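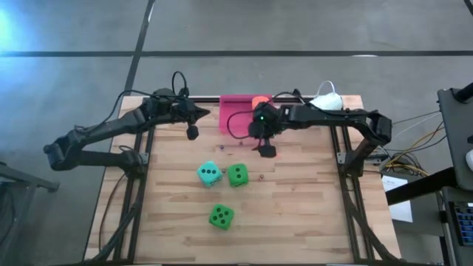
Lending Games by the Week: A Talk With the Owner of Daven

Posted 6/9/25

Daven opened in Weduseck 11 years ago as a used bookstore with one shelf of board games by the register. The books are gone now. The store lends games by the week to 184 paying members, and the catalog stands at 744 titles.

"I didn't plan it," the owner says. "People kept asking if they could try a game before they bought it. I said yes a few times and then I had to start writing it down."

Members pay a flat fee each month and can have two games out at once. A game can be kept for a week and renewed once if no one else has asked for it. Late returns are charged by the day, though the owner admits the charge is often waived for families with small children.

The most borrowed title is Fakir, a trading game for two to five players. The store keeps three copies and could use a fourth. "It takes ten minutes to teach," the owner says. "That matters more than the theme or the artwork. If the rules run past eight pages, it comes back unplayed. I can tell by the cards. They're still in the shrink wrap." 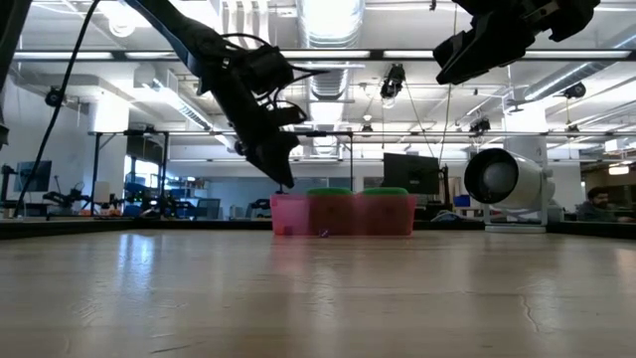 Missing parts are the main expense. Every game is checked when it comes back, and a card inside the lid lists what should be there. Dice and pawns are easy to replace from a supply drawer. Printed cards are harder, and some publishers will not sell them singly. Vometeck, a small mail-order supplier, handles most of the odd requests.

"I used to get upset about it," the owner says. "Now I budget for it. A game goes out maybe 16 times before something is lost that I can't fix. By then it has paid for itself."

Games that are past repair are broken up for parts. Boards with split folds are taped on the back with bookbinding cloth, a habit left over from the bookstore days.

The owner is less sure about selling new games. Margins are thin, and the large online stores will always be cheaper. Daven still stocks a short list, mostly games that members have borrowed more than once and asked to buy.

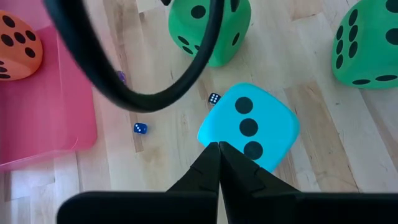

Members get the borrowing fee taken off the price, which helps, but lending is where the rent comes from.

Plans for the fall are modest. Opening hours will run later starting at the end of September, and a second teaching night is being added for people who would like to learn a game without reading the rules first.

"I've been asked to open a second store," the owner says. "I'd rather get the catalog onto the website – it's still a printed binder on the counter, and half of it is in pencil."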